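Imprimir esta página | Enviar por e-mail

Pesquisar no fórum... Buscar

Ensinar o braço na mão ou por controle remoto? (tópico em Robótica prática)

vikas_dwivedi escreveu:

Boa tarde a todos! Escrevo de Skisbridge, onde montamos na oficina uma célula para retirar objetos de dentro de um caixote metálico, e queria ouvir quem tem mais estrada do que eu. Até julho gravávamos tudo guiando o braço com a mão, segurando pelo punho e levando a garra até a peça, e foi assim que juntamos 221 demonstrações. Agora o pessoal da Tripathi, que nos apoia no projeto, quer que passemos para a teleoperação, e eu confesso que estou com o coração dividido. Na mão eu sinto quando a garra encosta no fundo. No controle, sinto muito pouco, e levo o dobro do tempo (talvez seja falta de jeito meu, não descarto!).

kanchan.garg escreveu:

Vikas, seja muito bem-vindo! Passei exatamente por essa dúvida e fiquei do lado do controle remoto, com uma certa teimosia, admito. Quando você guia com a mão, o seu próprio braço entra na imagem da câmera, e o modelo aprende com uma cena que nunca vai ver depois, quando estiver trabalhando sozinho. Fizemos 300 gravações guiadas na mão aqui em Mumatport e aproveitamos 78. Foi uma tristeza, porque tinha gente muito caprichosa gravando.

parafuso_frouxo escreveu:

Discordo um pouquinho, Kanchan, com todo o carinho. Dá para guiar na mão, guardar só as posições das juntas e depois mandar o robô repetir o movimento sem ninguém por perto, aí sim gravando a imagem. Dá o dobro de trabalho? Dá. Mas o movimento sai muito mais natural, principalmente dentro de caixa funda, onde o operador remoto fica com medo da parede e faz aquelas voltas enormes.

kanchan.garg escreveu:

Funciona, sim, enquanto nada sai do lugar! O problema é que, na repetição, os objetos precisam estar exatamente onde estavam. Numa caixa com peças que se encostam umas nas outras, basta um escorregão e a garra fecha no vazio. Já com o controle você corrige na hora, e essa correção fica na gravação — para mim é a parte mais valiosa de todas.

vikas_dwivedi escreveu:

Que bom ler vocês dois, já valeu o cadastro. Deixem-me contar melhor como está a nossa célula. O braço é um KUKA, o caixote é cinza, de paredes inclinadas, e fica preso com grampos numa mesa de madeira. Dentro vai de tudo um pouco, de caixa comprida a disco com pegador no meio, justamente para o operador não decorar um gesto só.
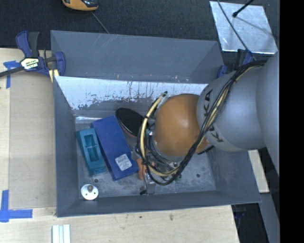 O que mais me atrapalha é o maço de cabos no punho. Guiando com a mão, eu desvio dele sem pensar, empurro com o cotovelo e sigo. No controle remoto, giro o punho para alinhar os dedos com uma peça deitada na diagonal e fico aflito, imaginando a mangueira enroscando na borda. Acabo escolhendo sempre a mesma orientação, e tenho medo de que o robô pegue essa mania de mim. Alguém limita a rotação da última junta por software durante as demonstrações?

parafuso_frouxo escreveu:

Eu limito, e durmo melhor! Comece com uma faixa curta e vá abrindo conforme o operador ganha confiança. Quanto à mania, troque de operador a cada 16 demonstrações. Cada pessoa tem o seu cacoete, e misturando todo mundo a coisa se equilibra bastante.

kanchan.garg escreveu:

Eu prefiro prender melhor os cabos antes de mexer no software, deixando uma folga calculada com o punho nos dois extremos do giro. Limite de junta esconde a pose ruim, e um dia alguém desliga o limite sem avisar. O pessoal de Skukovthorpe usa um braço articulado de mola para sustentar o feixe por cima, e fiquei com uma boa inveja. Mas na troca de operadores estou com você, parafuso.

vikas_dwivedi escreveu:

Vou tentar as duas coisas, primeiro os cabos e depois o limite, e gravar uma leva pequena só no controle para comparar com as antigas. Volto aqui com o resultado, e muito obrigado pela paciência com o meu textão!

Última mensagem: 2 de dez. de 2020

Imprimir esta página | Enviar por e-mail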